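Wood Grain Week at Pendorwood

Oh, we do love a good tabletop! Monday's gallery is all about grain - the fine, straight, streaky kind and the dark, flowing kind that wanders wherever it likes.

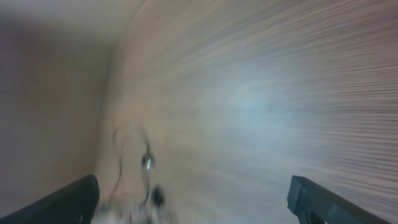 Light brown, with a soft glare on it.

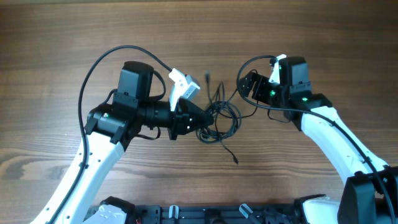

Warm brown, going amber through the middle. Gorgeous!

Ursina Trummer wrote in to say she oils her own table every January, 3 thin coats, and wipes each one off after ten minutes - any longer and it stays sticky until spring.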